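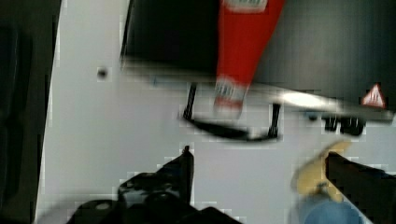 *H. Akpalu*

## Arbeitsplatz einrichten, Teil 2: Gebinde und Halter

Der rote, längliche Gegenstand mit den weißen Beschriftungsfeldern läuft nach unten schmal zu. Unter seinem Ende sitzt ein dünner schwarzer Bügel, die Fläche dahinter ist hellgrau bis fast weiß. Um solche schmalen Formen geht es in diesem Teil.

**Abstellen**

- Schmale Formen haben wenig Standfläche und gehören in einen Halter.
- Halter zuerst auf die Arbeitsfläche stellen, dann bestücken.
- Vor dem Abwischen der Fläche alles herausnehmen.
- Dunkle Halter auf hellem Grund verwenden. In Raum 213 sind die Platten hell, dort passt das ohne Unterlage.

**Beschriften**

Jedes Gebinde trägt Inhalt und Füllmenge. Die Schrift muss im Stehen lesbar sein. Bei Größen ab 120 ml kommt ein zweites Etikett am unteren Ende dazu, damit man auch dann etwas erkennt, wenn der obere Teil verdeckt ist. Verwischte Etiketten ersetzen, nicht überkleben.

**Nachfüllen**

Nachgefüllt wird aus dem Vorratsbehälter (1000 ml). Behälter mit mehr als 1000 ml bleiben im Schrank. Tokosach und Jaltar nie mischen, auch keine Reste. Für Plostura liegt ein eigener Trichter in der linken Schublade.

**Aufgabe bis zur nächsten Übung**

Den eigenen Platz skizzieren (Draufsicht, A4) und eintragen, wo Halter, Vorrat und Abfall stehen. Griffweite mit dem Unterarm abmessen und als Bogen einzeichnen. Die Skizze kommt ins Übungsheft hinter Blatt 1.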